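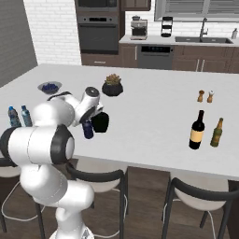 A reader in Dinholm wrote to us that she slipped on a wet floor in a store, told the manager, went home, and only later learned that no report had been made. She asks whether it is too late to bring a claim.

1/ It may not be. The absence of a store report does not end a premises liability claim. It does mean that other evidence will carry more weight.

2/ Write to the store and request that all security video from that day be kept. Many systems record over old footage. Send the letter by a method that gives proof of delivery, and keep a copy.

3/ See a doctor, even if the pain seems minor. Medical records connect the injury to the date of the fall. An insurer will look closely at any gap in treatment.

4/ Keep the shoes and clothing worn that day. Do not wash them.

5/ The store's insurer may ask for a recorded statement. An injured customer is generally under no duty to give one to the other side's insurer. Speak with an attorney first.

6/ Filing deadlines differ from state to state. Claims against a city or county often require written notice much sooner than the general deadline.

7/ The Provum office will take calls on falls and other property injuries through December. There is no fee for the first meeting, which lasts 40 minutes.

8/ These posts are general information and do not create an attorney-client relationship.

Qudah Trarus Injury Law, 6/25/18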